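Istidora takes its brake sensors to Barkport, comes home with orders and a cold

Istidora sent four people, two crates and one very heavy demonstration axle to the Barkport Rail Technology Days in October. The axle came back lighter by a bearing cover, which somebody at the show evidently needed more than we did.

The event filled the old ferry terminal at Barkport with 200 exhibitors and 4,000 visitors, most of whom seemed to be in line for the same coffee cart. Our stand was between a maker of platform edge lighting and a firm that sells seat fabric, and by the second afternoon we had strong opinions about both. The lighting people had brought everything they make and left it switched on.

We were there to show the new version of our wheel and brake monitor for freight cars. It clamps to the axle box, listens for trouble and sends a note to the depot before the trouble becomes a delay. Duketti, the short line operator, has had the monitor on 27 grain cars since spring, and its maintenance people gave a talk on what they have learned so far. They have learned that three of those cars were in worse shape than anyone had written down. The talk was well attended, and the questions ran long enough to make the next speaker start looking at the clock.

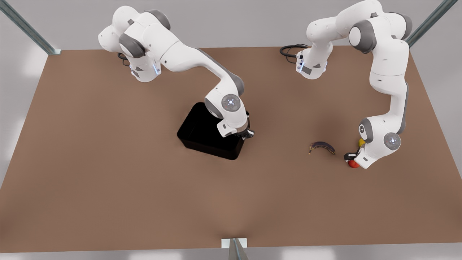

Freight cars, batteries and a long argument

The liveliest session was the panel on power. A freight car has no electricity of its own, so anything bolted to it has to bring lunch. Istidora uses a sealed battery rated for seven years. Oyewole, which makes small generators that run off the turning axle, thinks batteries are a habit the industry should grow out of. The two sides were put next to each other on the stage and given one microphone.

Oyewole's case is that a yard with a few thousand cars will end up with a full-time battery department. Ours is that a car parked on a siding all winter generates nothing at all, and that winter is when you would like to hear from it. The moderator asked for a show of hands at the end and then declined to say who had won. We have our own view of the hands.

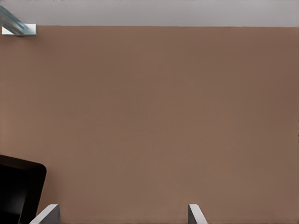
Makis Antoniadis told the panel that he would take either one, provided it could be swapped in the rain by a person wearing gloves, and that he had yet to see a brochure mention gloves. It got the only applause of the session.

We took the point. The latch on the current housing needs a bare thumb and some patience, and a redesign is now on the list. The stand also collected 70 requests for trial units, a few of them legible. If you filled in a card and haven't heard from us by the end of the month, please write again, preferably by typing.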